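Kheri Makori has been running the travel health clinic in Almont long enough to have strong opinions about sandwiches. We met over lunch, and he inspected mine before he sat down.

"Egg," he said. "Brave."

Makori spends his days telling people on their way to nicer places what might go wrong with their stomachs once they get there. He sees up to 35 travelers in a busy week, most of whom have booked the hotel, the boat and the cooking class, and have left him until the final afternoon.

"They come in with a suitcase," he said. "I mean that. A man parked his suitcase against my scale and asked if I could be quick."
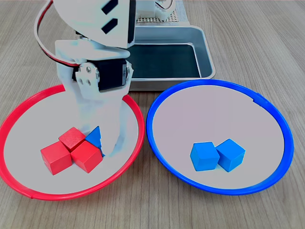 TRAVEL HEALTH

The trouble with traveler's diarrhea, in his view, is that everyone thinks they already know about it. Don't drink the water, skip the salad, done. Then they brush their teeth at the tap and order a drink full of ice.

"People will interrogate a waiter over a lettuce leaf," he said, "and then eat from a buffet that's been sitting out since breakfast. I've done it myself. There was a very good potato dish."

He is not a believer in fear. He would like people to eat the street food, provided it's cooked in front of them and comes off the heat too hot to hold. What he doesn't trust is lukewarm rice, and he went on about lukewarm rice for a good while.

His own kit bag, a faded Lemell with a broken zipper, holds oral rehydration packets, hand gel and a thermometer. He takes the packets out at parties, I'm told by his colleague Wafula Rashidi. Makori disputes "parties" — he says it was one barbecue.

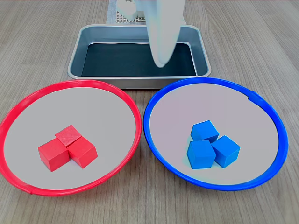 What should you do first if you get sick on the road?
Start drinking fluids early, in small sips, and use rehydration salts if you have them. See a doctor if there's blood, a high fever, or you can't keep anything down.

That was his whole answer, and he looked a little disappointed at how short it came out. He perked up when I mentioned antibiotics. Some patients want them the way other people want an umbrella, just to have along, and he spends a lot of his day asking what exactly they plan to do with them.

"A mild case usually clears up by itself," he said. "It's a boring thing to hear from someone you're paying."

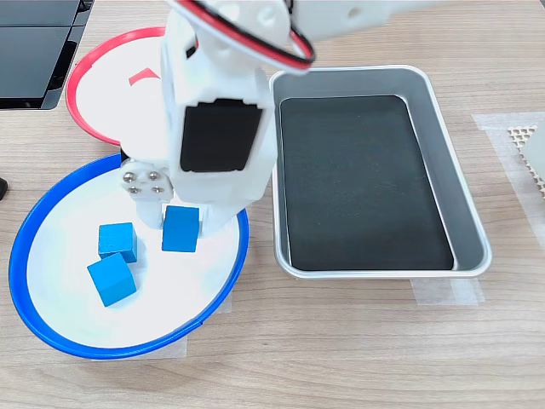 Wafula Rashidi

I should admit that I am the colleague mentioned earlier, and that it was two barbecues. I've shared an office wall with Makori since October, and can hear the rice speech through it.

I asked him what he'd change about the job. He wants people to come in weeks ahead, when there's still time to do something useful. He'd also like them to know where they're going. "Asia," a patient told him recently, and would not be drawn further.

He ate my pickle and went back to work.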